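A kitchen that feeds the whole street

Anneli Niskanen has been baking for other people for 35 years, first behind the counter at Halonen, the bakery her aunt ran, and now from her own home in Stosten. When I arrive at half past eight in the morning she has already been up since four, and she apologises for the state of the hall, where there are flour sacks where most of us would keep our shoes.

"Come in, come in, mind the rye," she says, and I am given coffee before I have got my coat off.

We had meant to talk about sourdough, and we do get there in the end, but the conversation begins (as I suspect most of Anneli's conversations do) with her neighbours. She knows who likes a dark crust and who has trouble with their teeth. She knows that Raimo Kokkonen next door will eat anything with cardamom in it, and that his daughter Venla won't touch raisins and never has, not even at Christmas.

"You can't bake for strangers," she tells me. "Well, you can, I did it for years at Halonen, and they were lovely people, most of them. But I like to know where the loaf is going. I think about the person when I'm shaping it. Jouko says that's daft and he may well be right."
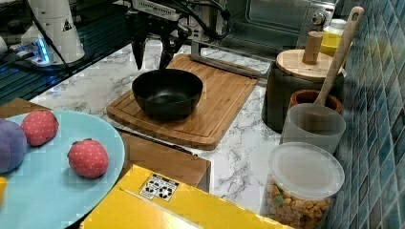
A black bowl on the wooden board.

Jouko Kinnunen, her husband, is a retired ferry engineer and a man of few words, though he does put his head round the door at one point to tell us that it isn't daft, it's just slow. He does the deliveries on an old green bicycle with a crate strapped to the back, and in August, when the summer people come and the orders double, he goes round twice.

The starter she uses was given to her by Sixten Torvik, who ran the mill at Gonolau until it closed and who, by her account, was the most stubborn man in the district. She asked him for a spoonful of it when she was newly married and he refused her. She asked again the next spring, and he refused again.

"The third time I took him a cake," she says, laughing so much that she has to put her cup down. "A big one, with apples. He ate two slices standing up in the yard and then he went in and came back with a jam jar. He didn't say a word! And I've kept it going ever since. I've dropped it once, and I've forgotten it once when we went to my sister's, and it came back both times."

I ask the thing I have been wanting to ask since I sat down, having killed three starters of my own.

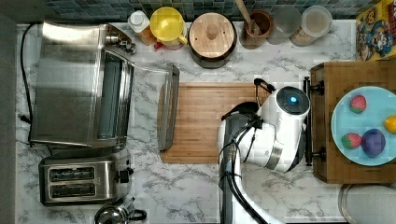

How often does a starter need feeding?

"Once a day if it lives out in the warm, and once a week if you keep it in the fridge. Give it 50 grams of flour and 50 grams of water, stir it well, and then leave the poor thing alone. People fuss. They look at it every hour and it makes them nervous."

Her everyday loaf is as plain as they come. She takes 500 grams of flour, mostly white with a good handful of rye, and mixes it in the evening while the radio is on. It rises overnight in the pantry, which is on the north side of the house and stays cool even in summer, and it goes into a very hot oven before most of the street is awake. She bakes it in a heavy iron pot with the lid on for the first half hour. The pot was her mother's and the lid was somebody else's, and they very nearly fit. 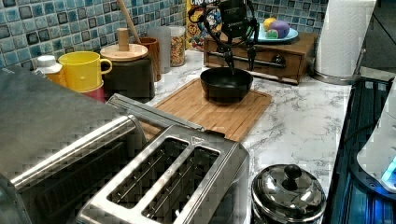 Photo: Pinder

She has had offers to make something bigger of it. A café owner from along the coast wanted a standing order every week, and a cousin has been on at her for years to rent the empty shop by the harbour. She went to look at it once, and even measured up for shelves.

"It was a nice shop, with good light. But then I thought, who would I talk to at five in the morning? Here I've got the radio and the cat, and Raimo knocks on the wall when he smells it's ready."

What she did agree to, last winter, was a small book. It was Venla's idea, and Venla typed it up over a good many evenings at the kitchen table while Anneli tried to remember quantities she had never once written down. They argued over the buns for a fortnight. They printed 2,000 copies, far too many in Jouko's opinion, and the boxes lived under the bed until the midsummer market, when people began to ask for them.

"I had a letter from a woman who'd made the rye, and she said it was like her grandmother's. I cried, of course. I cry at everything, ask anyone. But I did think, well, that's Sixten's jam jar, that is, gone all that way."

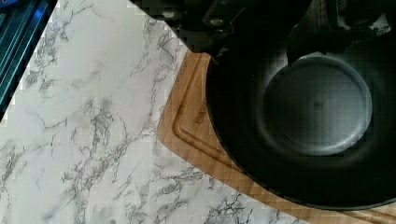
Anneli's advice for a first loaf

Start in the evening, when you aren't in a rush. Use a flour you can buy again easily, and stick with it for a few loaves before you try another. The dough ought to feel a bit too wet, and you should resist adding more flour, however much it clings to your fingers.

"And let it cool," she says, wrapping half a loaf in a tea towel for me to take on the bus. "An hour at least. I know it smells wonderful. Go for a walk, ring your mother."

I promised her I would wait, and I had eaten the end of it before we reached the bridge.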